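Home > Household > Kitchen storage

Three-bin utensil caddy: what goes in which bin?

Viewed 557 times

spoonrest_weekly
Member, 151 posts

I have replaced the jug. Long-standing readers of this board may remember the jug, into which I had been putting every cooking implement in the house for years, and out of which one could pull any item provided one didn't mind which. It has gone to live in the garage with the paint stirrers.

In its place is a grey caddy with three openings across the top, a wire frame round the lower part and a tray for it to stand on. I bought it because it looked like something owned by a person who has a system. I don't have a system. I have a caddy, a spatula, a slotted thing, a whisk, a brown spoon and a household that holds views. 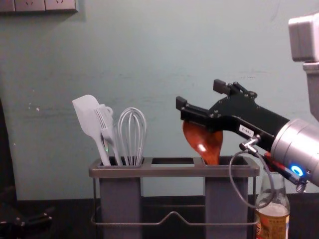
Kitchen and Household Board - Flurnville Home Help Club

As things stand, the spoon goes in on the right and everything pale and grey goes in on the left. The middle stays empty. I can't defend this. It started because the first three went in together and looked settled, and by then I felt the spoon deserved a bin of its own, being the one we use for nearly everything.

The trouble is that the left bin is now crowded and the spoon has more space to itself than I do. When I pull the whisk out, the slotted one tends to come along with it, and the spatula, which has a wide head and no manners, leans over whatever is next to it. Meanwhile the other side of the family argues that the middle bin is plainly for spoons, that the right is for "sharp things", and that I have been doing it wrong since October. We don't keep sharp things in it. I mention this for completeness.

There is also the matter of the sauce bottle, a small glass one with a red cap, which has no proper home and drifts about in the general area of the caddy. Sometimes it's behind it. Sometimes it's in front. I did wonder about standing it in a spare bin, and was told that this would be the beginning of the end.

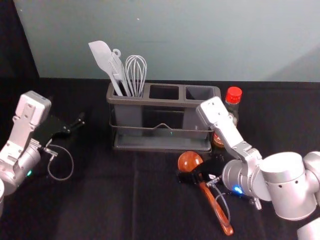 What I've tried so far

One of each, spread out. Four implements into three bins doesn't go, so two have to share, and the two I picked were the whisk and the spatula. They did not get on.

By length. Looked very smart for a day and a half. Then somebody did the drying up without having been briefed.

By how often we use it. This was the best of them, except that it left me with the spoon in one bin and three sulking items in another, so we were back where we began.

Everything in the middle. I had simply recreated the jug, but square.

So: is there an accepted order for these things? Do the heads go up or down? And does anybody leave a bin empty on purpose, or is that just what happens to people like me? I'd also be glad to hear whether the tray needs to come out for cleaning every week or whether that's the sort of thing said by people who sell trays.

Replies (3)

griddle_and_glum
Regular, almost 2000 posts

I have owned three of these in succession, which either makes me an authority or suggests I should have been more careful with the first two. There isn't an accepted order. If there were, somebody in my family would have quoted it at me.

What works here is to sort by head and ignore the handle. Handles are all much the same width and will go in anywhere. It's the heads that fight. So:

Bin one, next to the hob: the thing you reach for most. In your case that's the brown spoon, and I'd let it keep its own bin without any guilt at all. If you cook on the other side, swap the ends over.

Middle bin: the whisk, alone. A whisk is mostly air and still manages to hook itself round anything within reach. Put a slotted turner beside one and you will be lifting both out for the rest of your life, particularly if the slotted one has a hanging loop on the end for the wires to find.

Far bin: anything flat. Spatulas and turners will lie against each other quite peacefully if you face them the same way. Turn the broad faces parallel, like books, and have the wide one at the outside so that it leans out over the worktop instead of over its neighbour.

That uses all three and gives you four items in three bins with only one pair sharing. I notice you tried something like it but shared the whisk. Never share the whisk.

On heads up or heads down. Heads up for storage, so you can see what you're grabbing and your hand closes on a handle at the bottom... except of course that it doesn't, because the handle is in the bin. You end up picking the thing up by the neck. I've made my peace with that. Some people go heads down for this very reason, and then every implement in the caddy is a stick and you have to pull each one out to find out who it is. Heads down also means whatever is on the spoon ends up at the bottom of the bin. If you are going to put the spoon in bowl first, as in your first photo, do at least dry it properly.

As for cleaning: the tray, yes, weekly, or when it starts to look back at you. I do mine on a Sunday while the oven is doing the work. The part people forget is the bottom of the bins themselves. Mine lift out, and I'd check whether yours do before you start pulling. If they don't, a bottle brush and hot water with a drop of washing-up liquid, then stand the whole lot upside down on a tea towel overnight. There will be crumbs. There will be one pea.

An empty bin is fine. I'd call it a spare. The moment you fill it you'll be given a potato masher.

hobnobbery
Member

We've got an Oddsson crock, one hole, no decisions. Would recommend.

Also if you're near Darham, Gilora on the high street had caddies with four bins last time I went past, although I think you'd only be adding to the argument. I don't know if they still do them. It might have been a cutlery tray.

saucepan_tax
Regular

I mostly agree with the long reply but would take issue on two points, as is traditional.

First, the spoon. If it's a wooden one (I can't always tell from photos, and there are some very convincing glossy ones about) then I wouldn't stand it bowl down in anything with a closed bottom. A wooden bowl sitting at the foot of a bin doesn't get much air and will go a bit furry if it went in damp. Bowl up, and leave it lying on the rack until it's dry before it goes anywhere near the caddy. If it's plastic you can be as careless as you like about that, but don't leave it propped in a hot pan. I've a spoon with a distinct chin from that.

Second, the whisk. I don't think the whisk belongs in the caddy at all. How often do you really whisk? I keep ours in the drawer with the other things I have opinions about using more. Take the whisk out and you have the spoon, the slotted one and the spatula, three items for three bins, and everyone in your house can go and be wrong about something else.

About the bottle: please don't put it in a bin. I did this with a vinegar bottle because it fitted so nicely, and it fitted so nicely that it wouldn't come out. There was a period of shaking. If it's a sauce that wants a cupboard once opened, the label will say so, and if it wants the fridge you've got bigger problems than where it's standing. If it's one you can leave out, give it a saucer. A thing on a saucer looks as though it's been put somewhere.

And I'd have the caddy further back than you'd think. Set it near the wall and keep the space in front for laying down whatever you're using. A spoon needs somewhere to lie between stirs, and if there's no room it goes across the top of the bins and drips into all three.

spoonrest_weekly
Original poster

Thank you all, including the crock.

I put the case for one head shape per bin over supper and it was received in silence, which in this house is close to a standing ovation. The drawer idea for the whisk went down less well. I'm told that we whisk constantly. I have asked for examples.

Here's where the caddy stands. It's set back towards the wall, with the spoon and the homeless bottle in the space in front.
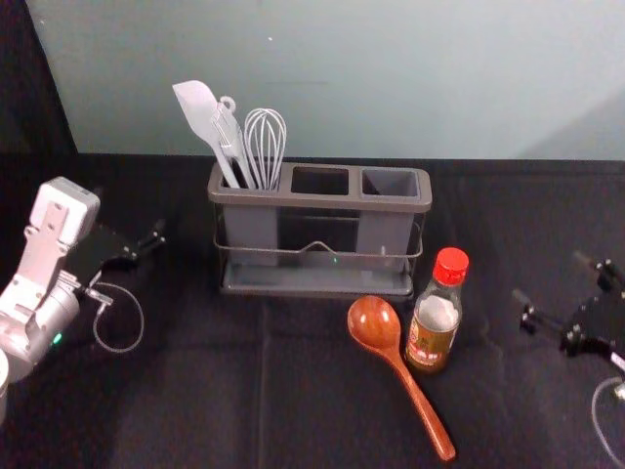
Left bin full, other two vacant. Spoon and bottle awaiting instructions.

Please be kind about the left bin. All three of the grey lot are still in there and all leaning the same way, like people waiting for a bus. The whisk is booked in for the middle as soon as the household has ratified it, and the slotted one and the spatula will stay put with their faces parallel, as advised. The spoon will be going in bowl up from now on, whichever bin wins.

I've looked at the tray. I'm going to do the tray. I lifted one corner and put it back down again, so I can confirm that the weekly people have a point and that I've not been one of them.

Two smaller things if anyone is still reading. Is there any way to stop the spatula leaning so far over? It has a broad head on a long handle and seems to want to leave. And does a folded bit of kitchen paper at the bottom of each bin help with drips, or does it just turn into something else I have to clean?

griddle_and_glum

Paper turns into something else you have to clean. Cut a square of that rubbery drawer liner and drop it in, then rinse it when you do the tray. It also grips the end of the handle a bit, so the spatula won't slide about so much. It'll still lean. They all lean. Point it away from the hob and let it.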